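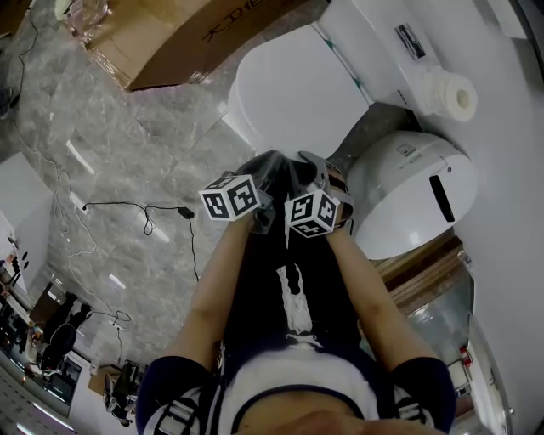 Bathroom ideas were the largest group among this year's entries.

A shoe dryer that fits under a hallway bench has won the yearly home ideas contest of Griseneo, the maker of small household appliances. The winning idea, named Dimon, was sent in by Ye-rin Yang, who studied product design and now works in a school library in Sasudine. The company will make a first series of 500 pieces and sell them through its own shop.

The contest is open to anyone who does not earn a living from designing appliances. Participants publish their idea on the contest page with a drawing and a short text, and visitors can vote and leave comments. This year 975 ideas were published before the page closed in March. A group inside the company chose 66 of them for a closer look, and 11 went to the final round, where each author received help to build a simple model.

Dimon is a flat drawer with space for two pairs of adult shoes or three pairs of children's shoes. The shoes lie on their side on a grid. Air from the room is pulled in at the front, warmed a little and pushed out through the grid, so it goes into the shoe from the opening. At the bottom is a tray for the water and the sand, and the tray can be taken out and washed in the sink. There is one button. The drawer stops by itself when the air that leaves the shoes is no longer humid.

Yang says that she got the idea from her own apartment, which has a narrow hallway and no place for a drying cabinet.

"In winter we put newspaper in the shoes and left them near the radiator," she says. "The paper works, but you must change it three times in one evening, and the leather becomes hard if the radiator is too close. I wanted something that I can close and forget until the morning."

Her first drawing showed a tall box with a door. Several visitors to the contest page wrote that a tall box would never find a place at their home, and one of them asked if the shoes could lie down. Yang changed the drawing the same week. She has thanked this visitor on the page, but knows only the user name.

The comments also led to a change in the noise. In the first version the fan was at the back, against the wall, and people who live in older buildings were worried about their neighbors. In the model shown at the final, the fan sits in the middle on four rubber feet. Griseneo has not given a number for the sound level. The company says it will be measured on the first finished pieces and printed on the box.

The models of the final round were tested at Prydderch, a workshop in Sasudine that repairs household appliances and has worked with the contest since last year. The people there used each model every day for three weeks and wrote down what broke, what was difficult to clean and what they stopped using. For Dimon they noted that the grid was good for sneakers and hiking shoes, but that high boots had to be folded, and the top part stayed damp. They also asked for a longer cable.

The cable will be longer in the product. The problem with the boots will not be solved in the first series. According to the company, a higher drawer would no longer fit under a normal bench, and this was the main reason why people voted for the idea. A separate hose for boots is being studied, with no date for the moment.

Second place went to a laundry basket with a divider that can be moved, so that a family can give more space to whites one week and to colors the next. Third place went to a lid for pots that holds the spoon. Both authors receive a cash prize, and Griseneo has the right to develop their ideas during the next two years. If nothing is developed in this time, the rights go back to the authors.

This rule is new. In the past the company kept the rights to every idea in the final without a time limit, and some participants complained about it in the comments. One finalist from an earlier year had waited a long time for an answer about a folding ironing board, and in the end could not offer it to another firm. Griseneo says that the new rule is also valid for all finalists of the past contests, who will get a letter before the summer.

Among the entries that did not reach the final, the bathroom had more ideas than any other room. Many were about storage: shelves for corners, holders for hair dryers, hooks that do not need a drilled hole. The jury wrote in its report that a good part of these ideas were already on sale somewhere, and it asks participants to search a little before they publish. For next year the contest page will have a field where authors must name the closest product they could find, and explain the difference in two sentences.

The kitchen came second, and the laundry area third. Ideas for the hallway were few. The jury report says that this helped Dimon to be noticed, but the public votes were also clearly on its side - it was already the most popular idea at the end of the first month, and stayed in this position until the page closed.

Yang will receive a part of the price of each piece sold. She did not want to say how much, but she says that it was explained to her well and that a friend who knows contracts read everything with her before she signed. She is keeping her job at the library. In the coming months she will meet the engineers every second week to decide the color, the handle and the text of the manual, which she would like to keep on one page.

The retail price of Dimon is not decided yet. The first pieces should be ready for the autumn, before the season of wet shoes. People who voted for the idea will be able to order one week earlier than the general public, with a code sent by email. If the first series is sold out, the company will decide about a second one at the start of next year.

The next contest opens in the winter. The jury report and the drawings of all the finalists can be read on the contest page, where the comments also remain open.

Get our home and ideas news in your inbox twice a month. Enter your email address to subscribe. You can unsubscribe at any time.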